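Setting a water softener by the meter instead of the calendar
Posted Jan 16, 2018

The softener that came with this house is a Grirska single-tank unit with a mechanical timer head. It had been set by a previous owner to regenerate on a fixed schedule, and it did so whether the house was full or empty. Last June I replaced the head with a metered one and kept the tank and the resin. These are my notes on the settings, mainly so that I can find them again when the power fails and the controller forgets everything.

Hardness

The water in Enanberg comes from two sources. Most of the year it is river water from the Altlow intake. In late summer the utility blends in well water, and the hardness goes up. The annual report gives one averaged figure, which is of limited use for setting a controller.

I tested at the kitchen tap with the softener in bypass. The result was 158 mg/L as calcium carbonate. The controller wants grains per gallon, so divide by 17.1. That comes to a little over 9. The controller accepts whole numbers only.

The usual advice is to round up. I rounded down for the winter and intend to raise the number when the well water starts. Rounding up costs salt all year. Rounding down costs a small amount of hardness at the very end of each cycle, and the reserve setting already covers that.

Iron should be added to the hardness figure if it is present. My test showed none that the kit could detect. Houses on the Hennessy Road side, which have private wells, will need to measure it properly. A strip test is not good enough for iron, and a softener is a poor way to remove much of it.

What hardness does in the house

Scale forms where water is heated or where it evaporates. The water heater gets the worst of it and shows it the least. The first visible evidence is usually on faucet aerators and shower heads, then on anything washed and left to air dry. Flat metal shows spots more clearly than glass under most kitchen lighting, and polished finishes show them more clearly than brushed ones. 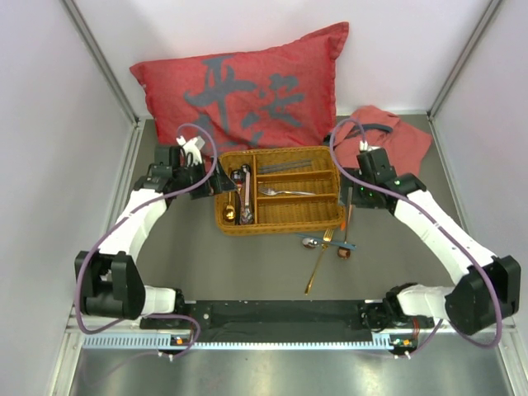 Textiles behave differently. Calcium and magnesium combine with soap to make a curd that does not rinse out. Modern laundry detergent is mostly surfactant with builders added to tie up the hardness, so the effect is smaller than it was with soap, but it still exists. Towels get stiff and dark colors turn dull. People respond by adding more detergent, and some of that stays in the fabric too.

After softening, the detergent dose has to come down. I cut mine in half and then cut it again for small loads. If the rinse water still has suds in it, the dose is too high. The same applies to the dishwasher, with one complication: very soft water combined with too much detergent can etch glass. Etching looks like scale but does not come off with vinegar. Scale does. Test one glass before blaming the softener.

Capacity

Softener capacity is quoted at the maximum salt dose, and that number is on the carton because it is the largest one available. It is a bad number to run at. The relation between salt and recovered capacity is strongly nonlinear. The first few pounds of salt recover most of the resin, and each additional pound recovers less.

I use a medium dose. At that dose the controller calculates the volume between regenerations from capacity and hardness, then subtracts the reserve. The last full cycle ran 2436 gallons before it regenerated. Multiplied by 9 grains, that is 21,924 grains removed, assuming the inlet hardness held still during the cycle. It probably did not, but I have no way to log it.

The old timer head would have regenerated several times over the same volume. The difference in salt is obvious from the level in the brine tank. I have not worked out a payback period for the new head and do not plan to.

Reserve

The reserve exists because regeneration happens at night. If capacity runs out in the afternoon, the house gets hard water until the controller reaches its scheduled hour. The reserve has to cover one heavy day.

The factory default on this head was 1000 gallons, far more than one day of use here. I assume it was chosen so that no customer ever sees a spot on a fork. Set that high, it throws away a large part of the resin capacity in every cycle. I set mine to the heaviest single day the meter had recorded, including laundry, and have not run out so far.

There is also a forced regeneration interval, which runs a cycle after a set number of days no matter how little water has been used. Leave it enabled. Resin that sits too long without being backwashed can compact and channel, and then the calculated capacity means nothing.

Checking the result

Hardness strips are adequate for a yes or no answer. I take a sample in the morning after regeneration and another when the remaining capacity on the display is nearly at zero. The first should read soft. The second may show a trace. If the first shows hardness, the brine draw is the first suspect: look for a salt bridge in the tank, then a blocked injector, then an air leak in the brine line.

Household items are a slower test. Spots on flatware and the feel of washed cotton both lag the water by several washes, and old residue takes time to come out.

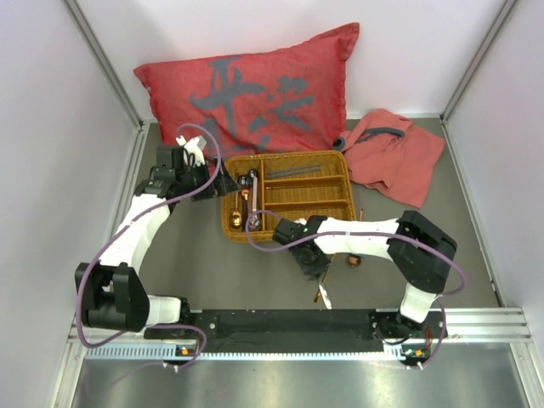
Settings as of this post

Hardness: 9 grains per gallon. Raise when the well blend starts.
Salt dose: medium.
Reserve: one heavy day, from the meter history.
Forced regeneration: enabled.
Regeneration time: 2 a.m., default.
Bypass: outdoor faucets are piped ahead of the softener. The kitchen cold line is not, and I would like to change that.

The head keeps time through a short outage but loses the clock in a long one. The other settings are supposed to be held in nonvolatile memory. Mine lost the reserve value once and went back to the default, so check it along with the clock.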